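About Us

Broltwood is a shared workshop in Nedlow for people who build robots in their free time. We started in a garage with 2 benches and one soldering iron. Today we rent a carpeted office floor above a bicycle shop, 763 square feet in total, and the members pay the rent together.

Our main project is called Wunar. It is an arm with a many-fingered hand, and we wish that one day it can tidy a room by itself. We gave ourselves a limit of £2,000 for all parts, and until now we have kept to it – the motors took the biggest share. The control software is written by our members in the evenings, mostly in Python, and we share it with everybody who asks.

We also have a smaller group, Tilahun, for beginners. They learn wiring, basic printing of parts and how to read a motor data sheet. You do not need to bring tools, only closed shoes.

We are open from 6 pm and new members are welcome all year, except in August when the building is closed. Please write to us before your first visit, so that someone can open the street door for you. Many of us learned English as adults, and questions in simple words are always fine.

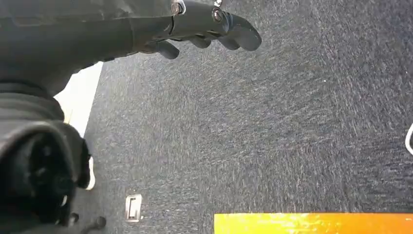

Wunar's arm and hand over the workshop carpet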